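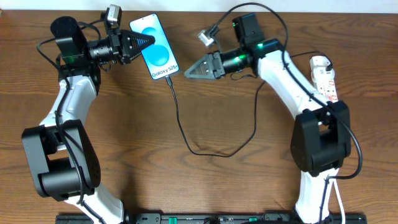 I'm looking for people who'd like to talk to me about their kitchen tables. Or dining tables, or the fold-down thing behind the door, or the desk you've been eating toast at for six years and have stopped calling a desk. My project is called Nerance and it's a collection of recordings about the tables people live around: who sits where, what got spilled, what was said, which leg wobbles. All it takes to join in is a table and a smartphone, and the table doesn't need to be wooden with a warm orange-brown grain like the one in the photo (though I do have a weakness for those). Glass is fine. Formica is more than fine, please, I have hardly any Formica.

A bit about me. I'm Sachiko Oda, I used to make radio features and now I mostly make long, slow audio pieces that get played in libraries and small museums. Nerance started when my mum was moving out and we couldn't get her table down the stairs. We sat on the landing with it wedged above us for most of an afternoon and she told me more about my grandparents in those few hours than in the whole of my life up to then. I didn't record a word of it and I've been cross with myself ever since! So this is partly me making up for that.

What you'd be doing

You'd make short voice recordings at home on your own phone over four weeks in August. I'm asking for 2 a week. Each one has a prompt, which I'll text you, along the lines of "tell me about an argument that happened here" or "what's on it right now and how long has it been there?" Most people talk for five minutes or so, some go on for half an hour, and both are lovely. You can do it alone or drag in whoever you live with, as long as they're happy to sign a form too.

Towards the end I'd like one proper conversation with you, at your table if you're near enough and up for a visitor, otherwise over the phone. I'll bring biscuits if I come in person. Mornings suit me best but I can do evenings up to 8.30pm.

There's also one bit of writing, up to 400 words, telling me where your table came from. Bullet points, a rambling email, a letter, I don't mind in the least. If writing is a pain for you, say it out loud and I'll type it up.

Who I'm after

Anyone over 18 living in the UK. You don't have to be a good talker, and please don't clean up your voice for me. I've had a lot of interest from people in big family houses with big family tables, and I'm grateful for every one of them, but I'd especially like to hear from people who live alone, people in shared houses where the table belongs to the landlord, people on boats or in caravans, and people who've recently got rid of a table and miss it. Night-shift workers as well, if that's you. A table at four in the morning is a different animal.

Recordings can be in any language. I speak English and Japanese and can pay a translator for others, so just let me know at the start so I can sort it out.

Money

It's £116 for the full four weeks, paid by bank transfer in two halves, the first after week one. If you have to stop early you keep whatever you've been paid, and you don't owe me an explanation. If I visit you, there's nothing for you to pay for. If you receive benefits and are worried about how the fee might affect them, talk to an adviser before you say yes. I can wait for an answer.

What happens to the recordings

They'll be edited into a listening piece which will play at Villa, the little arts space above the old seed merchant's, and then go on a small tour. You'll hear your part before anyone else does and you can ask me to cut anything, including all of it. First names only, or a made-up one. I keep the originals on a drive in my house and delete anything you tell me to.

I've gathered 127 table stories so far from the first round, which were shorter and done mainly by post and answerphone, and they're the reason I want to do it again with more room. One man spoke entirely about the underside of his. I play that one to everybody.

How to join in

Send me a message through the form on this page with your name, roughly where you live, the best way to reach you and a sentence or two about the table. A photo would be nice but isn't needed. Tell me too if there's anything that would make taking part easier, such as large-print prompts, a phone call in place of texts, or a spare recorder posted to you if your mobile's on its last legs.

I read everything myself and I'll write back to everyone, though I'm slow in the week when the new places get decided, so give me a few days before you chase. And if you're dithering because you think your table's too boring, send it in anyway. Mine came flat-packed and has a burn on it in the shape of an iron.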